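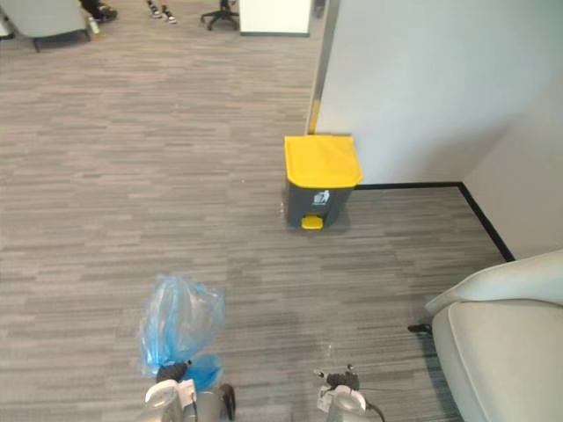 Figure 6-1. Bag task, head view. Left gripper holding the bag, right gripper free.

6. Recording examples for the bag and bottle tasks

This section covers recording with the Hosetti two-arm base and the Rukov recording software. Complete the arm zeroing in Section 4 first. Arm positions recorded before zeroing cannot be corrected afterward.

6.1 Setting up the floor area

1. Place the pedal bin with its back to the wall and its pedal facing the open floor.
2. Place the armchair to the right of the bin. Leave enough room for the right arm to swing past the seat.
3. Drive the base to the start point and lock the wheels.
4. Open the head view. The bin lid and the pedal must both be in view.
5. Check that both grippers show in the lower part of the head view when the arms are in the ready pose.
6. Save the layout under a new layout number.

Note: People may walk or sit in the background during recording. Keep them outside the reach of both arms. Do not stop an episode only because someone passes at the far side of the room.

Caution: Check the side cable on each gripper before every session. A cable that catches on chair legs can pull the wrist off zero with no error shown.

6.2 Recording the bag task

1. Set the task name to BAG_L if the left gripper will hold the bag, or BAG_R for the right.
2. Put on the leader gloves and wait for the green light on the console.
3. Press Record. Hold still until the counter starts.
4. Close the gripper on the gathered neck of the bag. Do not grip the loose upper part.
5. Lift the bag clear of the floor and carry it to the goal position stored with the layout.
6. Open the gripper fully and return both arms to the ready pose.
7. Press Stop, then mark the episode Good, Retry or Discard.

Thin film gives a weak force reading. Judge the grip from the head view and ignore the force bar for this task. If the bag slips and is picked up again within the same episode, mark it Good and add the tag REGRASP. These episodes are used in training. If the bag slips and is left on the floor, mark it Discard.

6.3 Recording the bottle task

1. Set the task name to BOTTLE_R.
2. Press Record and hold still until the counter starts.
3. Close the right gripper near the base of the bottle.
4. Keep the cap end up during the move. A tilt is allowed.
5. Keep the left gripper open and clear of the right arm.
6. Finish and mark the episode as in 6.2, steps 6 and 7.

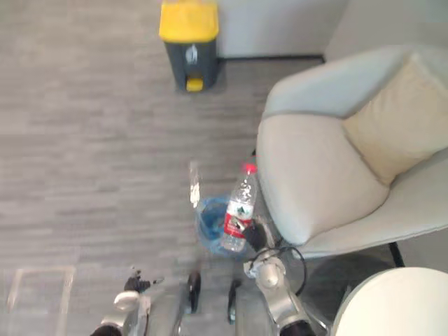
Figure 6-2. Bottle task, head view. Right gripper closed near the base, left gripper open.

Caution: The right arm passes close to the front of the seat cushion. If the elbow touches the chair, press Stop and mark the episode Discard, even if the bottle stayed in the gripper.

Note: Clear plastic is hard for the depth sensor. Holes in the depth view around a bottle are normal. Holes in the depth view of the gripper fingers are not; clean the sensor window and restart the software.

6.4 Number of episodes

Record 245 episodes per task for a first training run. A run with fewer than 178 Good episodes will be refused by the Moncrieff trainer (error 11, set too small). Change the layout after every eight episodes by moving the start point or turning the chair. Do not move the bin within a session.

6.5 Checking and sending the set

1. Open Review and sort by length. Play the shortest and longest episodes in full.
2. Check that every episode begins and ends in the ready pose.
3. Correct any wrong task names. BAG_L and BAG_R are the names most often swapped.
4. Select Export and enter the operator name and layout numbers.

Sets recorded before 7/19/19 use the old tag list and must be passed through the Trundodow converter before export. Send questions about tags to Ruairi Kinnear and about the trainer to Rory Drummond.

Go to Section 7 for replaying episodes on the base.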